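# Why does velvet change colour when you stroke it?

Have you ever drawn a picture on a cushion with just your finger? If the cushion was covered in velvet, I expect you have, and I expect you rubbed it out again afterwards with the flat of your hand. I used to write my name on my gran's sofa in Barkham while the grown-ups were talking, and it always felt a little bit like magic.

The secret is in something called the pile. Most cloth is flat, with threads going over and under one another like the strips in a paper mat. Velvet has extra threads that stand straight up, thousands and thousands of them, all snipped to the same height — a bit like a lawn that has just been mown.

One old way of making it is to weave two cloths at once, one above the other, with the pile threads running between them. Then a blade slices through the middle and you have two pieces of velvet, each with its own soft, furry face. Clever, isn't it?

Now think about that lawn again. When a mower goes up and down, it leaves light stripes and dark stripes, although all the grass is the same green. The blades are leaning different ways. Velvet does the very same thing! Threads leaning one way bounce more light towards your eyes, and threads leaning the other way look deeper and darker.
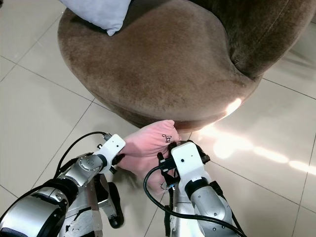
*Words by Armindo Frade · Thu 7 June*

A brown velvet seat is a lovely one for spotting this, with its paler and darker patches all mixed together. Sunshine helps too, and where it catches the rim the brown turns nearly white. Shiny floor tiles are smooth, so they send the light back in one bright streak.

**Try it yourself**

Find some velvet (do ask first if it belongs to somebody else) and stroke it one way, then the other. Which way feels smoother? Now walk round to the far side and look again — your dark patches may well have turned into light ones.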